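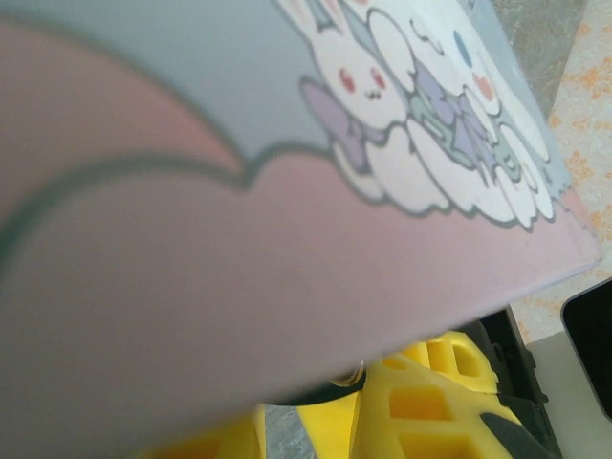 The yellow fingers at work, as seen by the wrist camera.

I'd been promised coffee and a look at some grippers, and I got both, although the coffee had gone cold by the time Zawadi Nyamweya stopped talking. I didn't mind a bit. She has spent the best part of the year swapping fingers on and off the same arm, and she talks about it the way other people talk about their allotments.

Her desk is by the window at Mosoti, with a tray of spare fingers where most of us would keep pens. I picked one up (I did ask first) and gave it a squeeze.

"Everybody does that," she said. "Go on, bend it. You'll get bored before it breaks."

There are 22 sets in the comparison, and they go from plain hard jaws to things that feel like a flip-flop. The bright yellow ones are moulded plastic with rows of rectangular holes through them, and those are the ones she kept coming back to. The team calls them the Plarine fingers, after the little workshop that makes them. So why the holes?

"Give," she said. "A solid finger pushes back at you. Put holes in it and it'll lean into the thing a bit. I like that for anything flat, because flat things are horrible. People turn up wanting to see it pick up an egg. Eggs are easy! Give me an egg any day. Bring me a box lid and I'll be here till teatime."

I'd have guessed the other way round, and told her so. She got out a sheet of card and made me pick it up off the desk with two fingers and no fingernails. It took me 3 goes.

"Now do it without feeling anything," she said, "and with your eye strapped to your wrist."

That eye is the other half of the story. The camera sits down by the gripper, so whatever you pick up comes right up to it. We watched the feed together and there was a great big wash of pink and grey-blue, a bit blurry, with a white cartoon rabbit in a lavender bow snuggled up to what I took for a puppy. I said it was sweet. Zawadi was looking at the corner of the screen.

"See that?" She tapped where the yellow plastic met the underside. "That's all I've got to go on. The object is huge and the fingers are tiny, and one of them's half hidden. If I move the camera back I can see more, but then I lose the edge. Sulastri and I have argued about this since January."

Sulastri Osman looks after the cameras, and she wandered over when she heard her name. She'd like a second one overhead and doesn't care who knows it.

"You can't judge a tilt from that close," she told me. "You can guess. I'm tired of guessing."

"She's right," said Zawadi, "but I want to see how far we get with one."

They've logged 1147 grasps so far, all on the same arm with the same Wuden controller, and I asked the obvious question about who's winning. I got a long breath in and then a sort of wobble of the hand.

"The hard jaws are better at small stuff, screws and that. The soft ones are lovely until there's any weight, and then they fold up on you. The yellow ones are never the best at any one thing, if I'm fair, but I hardly ever swear at them."

Could I quote that? I could – she'd like it on the box.

What surprised me was how much time goes on changing the things over. The old mount took over 6 minutes a go, with a tiny bolt that liked to roll under the bench. The new one is quicker, and Zawadi showed me twice, the second time because I'd been looking at the rabbit again.

Next up is a set with a rubbery skin on the inside face, and after that she wants to try the whole lot again with shiny packaging, which she's dreading.

"Shiny and flat," she said. "Come back for that one, and bring biscuits."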